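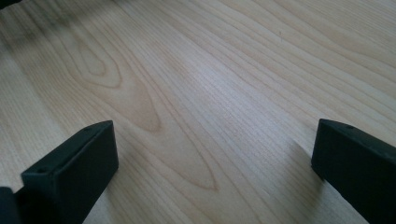 Figure 2. Pale wood surface with cathedral grain, seen at a low angle.

4.2 Does figured grain hide wear?

Furniture sellers like to say that a lively grain hides wear, and the claim has been repeated so often that few people bother to test it. The Stivcombe catalog makes it for every pale tabletop it lists. Our own ratings give it weak support at best. Where the grain forms nested loops and pointed arches, as on the left of Figure 2, raters did miss more fine scratches than they did on straight-grained areas. But they missed small marks on straight grain too, and a speck as tiny as the dark one toward the upper right of the figure is easy to pass over on any pale surface. Sheen is a further problem. The wood in the figure looks almost silvery where the light catches it, and we doubt that anyone can judge color or wear fairly in such a patch. Earlier work by Kiiskinen pooled 2618 ratings without recording the angle of view, so glare and grain can't be pulled apart in his results.

We are no more convinced by the Jurić scale, which gives each surface a single score for "visual calm." Two raters looking at the same board in our March sessions often gave scores far apart, and the gap did not shrink with practice. A score may still be useful for sorting boards in a shop — it tells us little about how a table will look after years of plates and elbows.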